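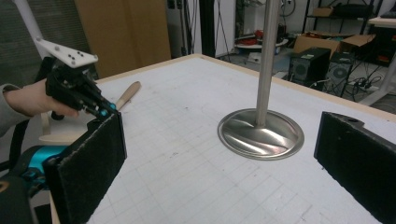
The steel stand on the gridded table, a wooden stick and a pale wooden base piece close by

Fonddale Household Menders list
Subject: Re: Cleaning a flared steel base, and which stand for a white table?
From: Makis Tsoukalas
Date: 7 January 2022

Dear Azar, and hello to everyone else who has been following along,

What a nice long question, and I'm sorry it sat in my inbox over the holidays while we had a houseful. I've kept your message below mine so people can see what I'm answering, and I'll try to take things in your order, though I do wander (my family will confirm this).

First, the steel. The base on mine is round and flared, with a polished hollow that catches every bit of light in the room, and the pole is brushed. Treat those as two separate surfaces even though they're the same metal. On the brushed pole you wipe up and down, always along the lines of the brushing, and you never go round and round with anything rougher than a dishcloth. I did that once with a green scouring pad on an older stand, years back, and it still has a cloudy collar at the height where my hand was. On the polished part you can go whichever way you like so long as the cloth is soft. Warm water, one drop of dish soap, rinse the cloth well, go over it again, then dry it right away with an old cotton T-shirt. The drying matters more than the washing, especially with our Nirnodton water, which leaves spots on anything that shines.

You mention swirls you can't get out. Before you scrub, turn the stand a little and look again! With a hollow polished shape a good half of what looks like swirling is only the room reflected in it, the window and the lamp and your own sleeve. If the marks move when you move, leave them alone. If they stay put, try a little plain white vinegar on the cloth, then rinse and dry as before.

Now the wobble. Lift the stand, turn it over and see how the pole is held. On most of the ones I've had apart there is a single screw coming up through the base, and it works itself loose over time. Snug it up with the stand lying on its side on a folded towel, with somebody else holding the pole straight if you can get them to. Don't lean on the screwdriver. If it loosens again in a week or two, a thin washer under the screw head usually settles it. I buy mine from Sturkus, where a bag of 200 assorted washers was nine dollars in July, and I will be leaving most of that bag to my grandchildren.

As for wood or steel, I can't give you a clean answer because I like both. A wooden stick and a wooden base are kinder to a tabletop, and they're so easy to put right. If the stick gets loose, a scrape of the old glue and a dab of new and you're done by suppertime. A rounded end is worth the trouble too, if you're making your own. Round it over with a rasp first, then 120 paper, then 220, and turn the stick in your palm as you go so you don't wear a flat on one side. I leave the base pieces pale and only rub in a bit of mineral oil, but a darker finish hides fingerprints better, and with kids in the house that may decide it for you.

Steel has the weight down low where you want it, and it doesn't mind a damp room. What it can do is scuff a white surface if there is grit caught under the rim, so wipe the rim as well as the table. Stick-on felt is fine in a dry spot. Near a sink I'd use thin clear bumpers, because felt soaks things up and goes gray and sad.

And the table! You asked whether a white top is a foolish idea, and I don't think so, but you do have to make peace with it. Mine has a faint gray grid of squares printed on it and a light wooden edge, and I'm very fond of it. The grid is so handy when you want to set something square or find the middle of a piece. It shows every dark smudge, though, most of all along the front where people work. I try a plain white eraser first. After that, a damp melamine sponge with hardly any pressure, and I test it in a corner beforehand, since a printed grid can be rubbed thin if you're too keen. Keep the sponge off the wooden edge. A little paste wax twice a year is all that wants.

If you'd like to handle a few stands before you make up your mind, write to me off the list and come by. I can't promise tidy shelves, but there will be coffee.

Warmly,
Makis

Azar wrote:

> Hi all,
>
> I'm fairly new here, so forgive me if this has come up before. I have a metal stand with a round base that used to belong to my aunt. It's 34 centimeters tall and has been in a box in the garage since we moved. The pole wobbles, and the base has swirly marks that don't come off with ordinary washing up.
>
> My husband thinks I should make a wooden one to replace it. He has a length of dowel left over, 30 millimeters thick, which seems awfully stout to me, but he says it would look handsome. Is wood a sensible choice, or would I be sorry later?
>
> I'm also thinking about a white table for the spare room, where it would probably end up. Does anyone have one, and do you spend your whole life cleaning it?
>
> Thank you so much for any help,
> Azar

P.S. I forgot the dowel. Your husband is right that a stout one looks handsome, but give it a wider base to match or the whole thing will tip when you reach for it.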